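The Patience of Water

Last updated: 17 September 2022

When Obaidul Selvanayagam came to work at Cornwood, he believed that he would teach the robot. He had the contract in his bag and the word "teacher" was written in it, on page 2. He had sent a copy of this page to his mother in Zurnholm, and she had shown it to the neighbours.

The task for October was pouring. Water from a bottle must go into a cup, and the cup must stay standing. Obaidul sat in the chair behind the low screen, put his hands into the two controllers, and when his wrists turned, the wrists of the robot turned also, only a little later. It was this little later that made him tired. In his own kitchen he had never noticed that he poured water with his shoulder. Now he noticed it all day, and at home he noticed it again, and his tea became cold while he was looking at his elbow.

The client, a firm with the name Prundov, wanted 500 good pourings. A pouring was good when it was done in one movement, without stopping to think. Obaidul stopped to think in almost all of them. He would bring the bottle over the cup and turn it until the neck looked down, and there he would wait, as a person waits at the door of a house where he is not sure to be welcome.
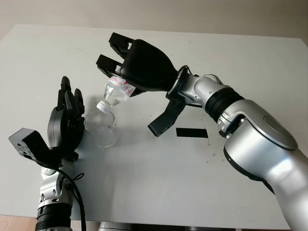
Alfie Goodall said that the waiting would go into the learning too. Whatever the hand did, the robot would take for the task, and if the hand was afraid for one second before each cup, then one day there would be a machine in some hospital that was afraid for one second before each cup, and the nurses would think it was broken.

Obaidul answered that he was not afraid, he was careful.

"The robot doesn't know the difference," said Alfie. He took his coat and went to lunch.

It was quiet in the room after this. Obaidul remained in the chair with his hands in the controllers. He thought about his grandmother, who had sold drinks at the bus station in Miah for most of her life. She poured from high up, without looking, while she argued with the drivers about politics. He had stood beside her when he was five years old and had asked her to show him how. She put the jug in his hands and her own hands over his, and they poured together, and half of it went on his shoes. She did not say anything about the shoes. She filled the jug and they did it again.

He had forgotten how heavy her hands were. She did not push him. She only did what she always did, and his hands were inside and had to come along.

He moved his fingers, and on the table the fingers moved.

"Well, come," he said to the robot, in the language of his grandmother, which he had not spoken at work before. "We do it again. Don't look at the cup so much."
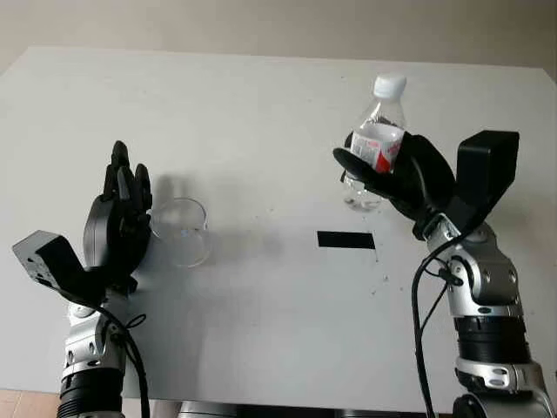
He began to tell it about the bus station. He told it about the driver who always paid with wet money, and about the dog that slept under the timetable and was kicked by no one. His wrist turned while he was in the middle of the dog. He spilled, he wiped the table, he put everything back to the start and continued with the story where he had left it. Some of the pourings were bad. The bad ones he deleted, as the rules said, and he did not feel sorry for them.

When Alfie came back he stood for some time at the door with his coat on. He did not understand the words. He looked at the counter on the screen, which showed 358, and then at Obaidul's shoulder, which was hanging down like the shoulder of a man asleep in a train.

"Who are you talking to?" he asked.

"One moment," said Obaidul. "I am with my grandmother."

Alfie sat down on the other chair and waited for the end of the story, and the water went into the cup.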